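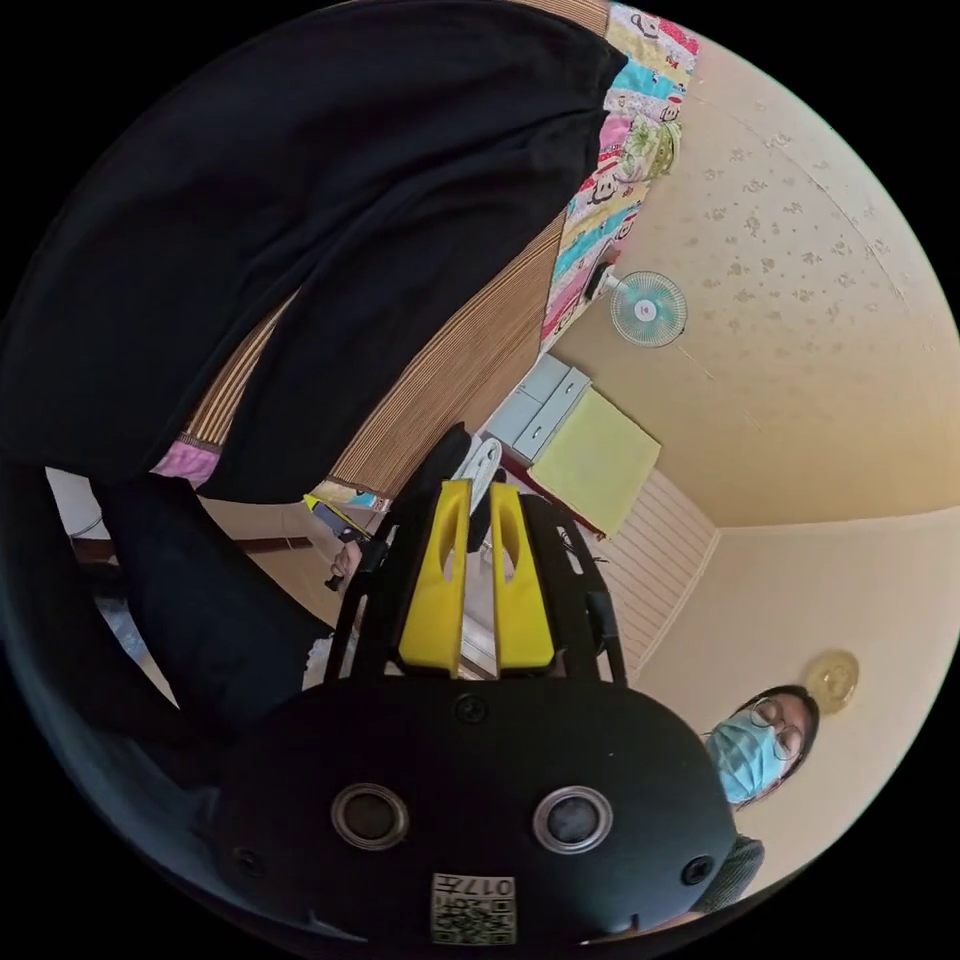
A patchwork quilt hanging near the woven blind in one of the homes taking part in Fonix.

Clarska opens its Fonix home textiles scheme to new households

10 May 2018

Clarska, the household tidying and fabric care firm, is very pleased to announce that Fonix, its scheme for helping families look after the quilts, towels, blankets and coats that so easily take over a house, is now open to anyone who would like to join. The scheme was tried out over the winter with 40 households, and we would like to say a very warm thank you to every one of them for letting us in and putting the kettle on.

Fonix covers all the soft things in a home that don't quite have a place of their own. A member of our team spends a morning or an afternoon with you, going through what you have, finding somewhere to hang it or fold it, and writing down how each piece likes to be washed and stored. We work with the furniture you already own, so there is no flat-pack to wrestle with afterwards.

Patchwork comes up again and again on our visits. The quilt in our first photograph has squares in pink, blue, yellow, green and white, some of them with cartoon prints, and it is just the sort of thing families ask us about — cheerful, much too nice to hide, and rather awkward to fold.

"I came to this work through my grandmother's linen cupboard, which was a marvel and also a bit frightening to open," said Sointu Riihimäki, who leads the Fonix visits. "What I love is the moment when a family decides that a quilt can stay out where they'll see it, and then we all stand there wondering what to do about the coats!"

Coats are a large part of it, as you might imagine. In the same home there is a black metal coat rack with curved hooks, standing in front of a white cabinet that has a pale green-yellow towel draped over the top and a red cloth hanging beneath it. Racks and cabinets like these can hold a good deal, and our visits usually begin with them before we go anywhere near the bedrooms.
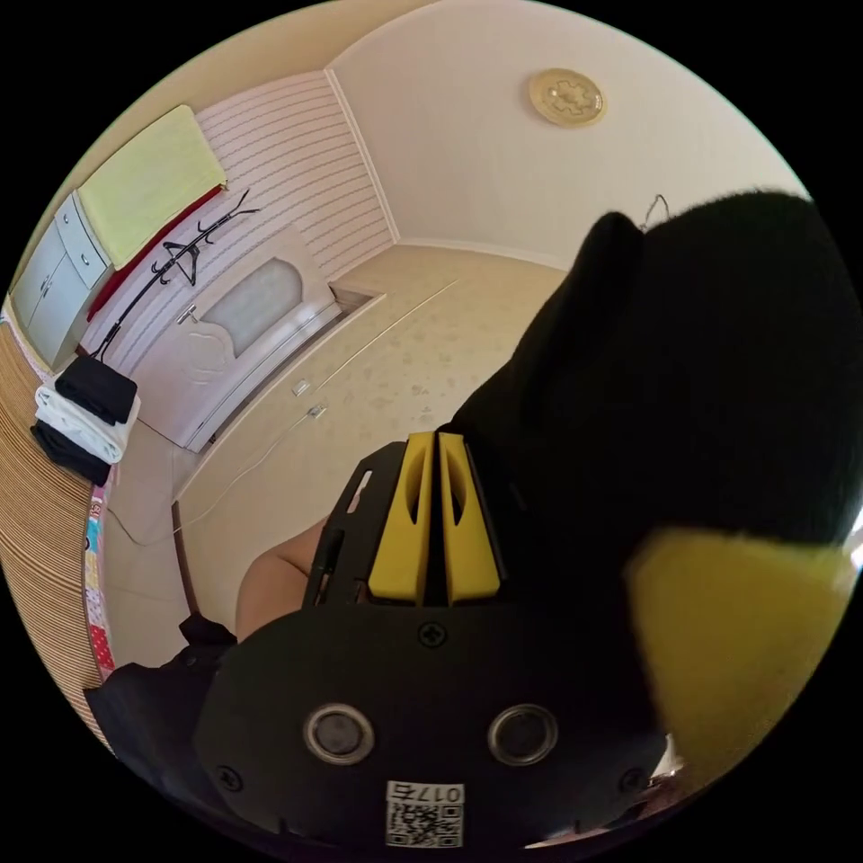 Joining Fonix

A single visit costs £95 and lasts up to half a day. Households who would like us to come back when the seasons change can add a return visit for £37, and bookings for the September round of returns are open now. Nearly 95 people have already put their names down to hear more, so please do get in touch early if you have a particular week in mind.

Everyone who joins receives a printed care booklet, written by Mererid Rees, with plenty of room at the back for your own notes.

To book a visit or ask a question, please contact the Fonix team at Clarska.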